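Zoila Cuervo
I spent three weeks with the Brandine collection service and said I'd post notes. Long thread, mostly for people at small labs who are deciding whether to buy this or build it themselves.

What you pay for: hand-held grippers with cameras on them, a task list, the phone app, and a check of every clip before it comes back to you. You bring the people and the room. They'll supply both for more money, but I didn't try that.

Our plan was $3000 a month, one site. Shipping was extra both ways. The quote didn't say so, and I had to ask.

Setup took most of a Saturday. Charging and pairing were quick. The slow part was the app, which wants an account for each operator and won't let two people share one. If you have people coming in for a single afternoon, make the accounts the night before.

Tasks come as cards. Ours were all household handling: pick up, put down, fold, twist, move a container. Each card gives the object type and a start and end condition, and leaves the middle to the operator. I liked that. Scripted motion from our last vendor all looked the same and the policy trained on it was brittle.

Cloth cards are the hardest of the set. New operators squeeze too early and drag the fabric along. I'd give a new person a day of rigid objects first.

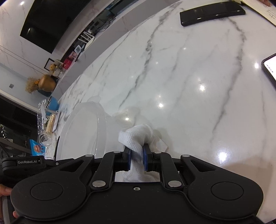
Do you need a robot arm on site to use the service?
Only the hand-held grippers are needed for recording. An arm comes in later, when you want to test a policy trained on the clips, and Brandine has no part in that step.

Clip review. You upload in the evening and get a pass or fail on each clip, usually by the next morning. Fails come with a short code and a timestamp. The codes are clear once you've read the guide, and the guide is four pages, so just read it.

First week our pass rate was around 65 percent. Nearly all the fails were one code, "contact not in view." People were turning the wrist to get comfortable and the fingertips went out of the camera's sight. We moved the work closer to the table edge and the code mostly stopped showing up.

I disagreed with some fails and filed a dispute. Tadeusz Jabłońska on their support side went through the clips with me on a call and reversed a few. He also told me which ones he would not reverse and why. Good call, no sales talk.

Clear plastic and glass are a separate card group called "transparent." Reviewers are stricter there. They want the rim visible before the approach starts, and a clip that begins with the tips already over the object can get sent back. I'd plan on more retakes for this group than for anything except cloth.

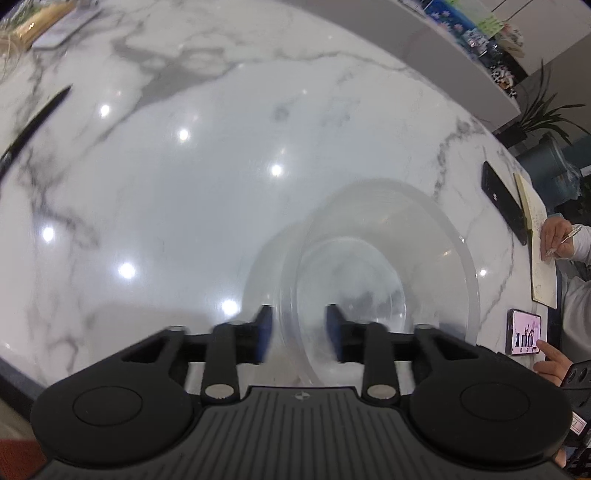
Zoila Cuervo
Surfaces matter more than I expected. Polished stone throws the ceiling lights back at the camera. Brandine accepts it and has a tag for it, "specular," which you set per room in the app. Set it on day one. We forgot, and I had to go back and tag the old clips by hand.

Keep a paper notebook going next to the app. The app logs the clip number and the card, and that's all. If somebody swapped an object or a card was read wrong, you'll want that written down somewhere.

Export: you get video, gripper opening, and pose per clip in one folder each, plus an index file. Our loader took an afternoon to write. The index uses local time with no zone in it. Please fix that.

Things I'd want changed: a pause button that doesn't close the clip, shared logins for short shifts, and shipping in the quote. I sent all of these in. They said the pause button is planned for November and didn't commit on the others.

Compared with building it yourself: we tried that last year. The hardware was manageable. Reviewing clips ate our evenings, and that is the part I'm willing to pay for. If you already have someone doing review, the price is harder to justify.

We're renewing for one more month, cloth and transparent cards only. I'll post pass rates by card group when that's finished. Replies are open if you want the loader script.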